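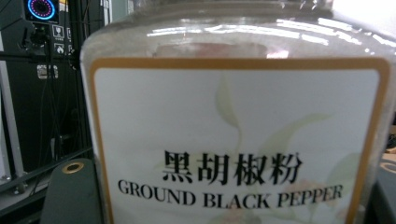 About Tostell

Tostell is a dry goods and spice wholesaler. We supply restaurants, bakeries, school kitchens and small grocery stores from a single warehouse on Cesberg Road, and we have been at the same address for 16 years.

The business was started by Berkay Yaman, who had spent most of his working life buying for a hotel kitchen. He was tired of placing orders with four suppliers to fill one shelf. The first Tostell price list was two pages long and covered ground spices, dried beans and flour. Today it has 700 lines, including salt, dried herbs, rice, vinegar and baking supplies.

What we do

We buy whole and ground spices from importers and repack them in sizes that suit working kitchens. Most items come in a shelf jar, a catering tub and a sack. Garlic, onion and ginger powders are packed in the dry room on the north side of the building, where the humidity is checked at the start of each shift. Chili and paprika are packed on a separate line.

Every lot is given a number when it arrives, and that number stays with it on the invoice. If you have a question about something you bought from us, please have the lot number ready when you call.

Nugroho

In April we took over the accounts of Nugroho, a family importer of nutmeg, cloves and long pepper. The Nugroho name will stay on those products and the recipes for its blends have not changed. Former Nugroho customers keep their old account numbers and payment terms. Orders now go through the Tostell desk.

Ordering and delivery

Orders placed before noon go out the next working day. We run two trucks of our own and use a carrier for anything outside the county. Stock and invoices are handled through Cosine, our online ordering system - new customers get a login once their account is approved. Phone orders are still welcome.

The trade counter is open to the public on weekday mornings. There is no minimum purchase at the counter. Parking is behind the building, next to the loading dock, and the entrance is the green door on the left.

Page last updated Tuesday, June 6, 2023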